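Weekend helpers wanted for the Sunano parts sort-out

Hi all, Remo Kuster here. If you've ever stopped by our workshop behind Van Loon, you know the back room has gotten away from me. I've been meaning to sort it for ages (my wife would use a stronger word than ages) and now I finally have the budget to pay people to help me do it!

I'm looking for 4 people for 8 Saturdays, starting in April. We'd do mornings only, four hours each, and I pay $16 an hour plus lunch from Kuketti, because their sandwiches are the best thing on this street.

The work is simple but it does get dusty. We pick up old car parts, wipe them down, figure out what they are and get them onto the right shelf with a label. You don't need to be a mechanic. If you can't tell one part from another I'll show you, and by the second week you'll be correcting me. What I do need is someone who puts a thing back where it belongs and doesn't mind dirty hands.
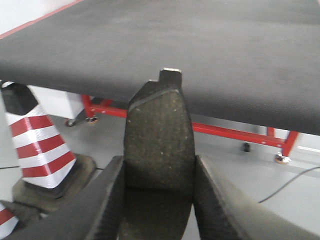

I have gloves in most sizes, but bring your own if you're picky about the fit. Closed shoes, please, and clothes you don't love. Parking is on the side street, and the bus stops right across from us. You should be 18 or over and okay with being on your feet for most of the morning.

To apply, drop a note in the shop mailbox or call and ask for Remo by Fri 30 January. Tell me which Saturdays you can't make and whether you eat meat.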